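Tremano insulated bottle, cream: my review after a summer and a winter

Posted May 15, 2021

I bought this bottle last August, when my old flask finally gave up after years of faithful service, and I have carried it almost everywhere since. It came from Mulcahy, the little kitchen shop near my work, and I picked the cream because it was the friendliest colour they had left (the others were all rather stern greys).

The main thing to say is that it keeps tea properly hot through a long morning. I fill it at breakfast, and by elevenses I still have to blow on it. Cold water does just as well, and I've never had a drip in my bag, even lying on its side under a heap of library books.

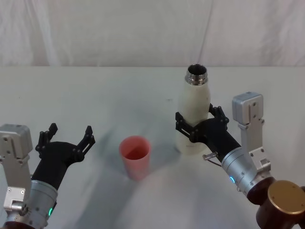
Cap off, next to the pink-red plastic cup.

I do like the steel neck. The thread is smooth and the cap goes on without any fuss, though you'll want to run a cloth round it now and then, as milky tea does find its way in there. I don't much care for drinking straight from the bottle, so I nearly always pour into a cup — a cheap plastic one is perfect, and weighs nothing in the bag.

Pouring takes a bit of practice. Go slowly for the first inch or so and you'll be fine, but tip it in a hurry and you'll be mopping the table. Mine is a pale one and shows every splash of tea, I'm sorry to say!

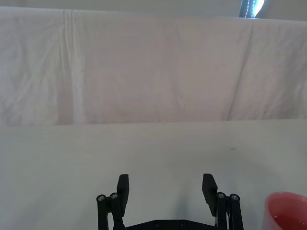
The pale table top.

My only real grumble is that it's too tall for the door pocket in my car. I'd still buy another, and I've already given 2 away as presents.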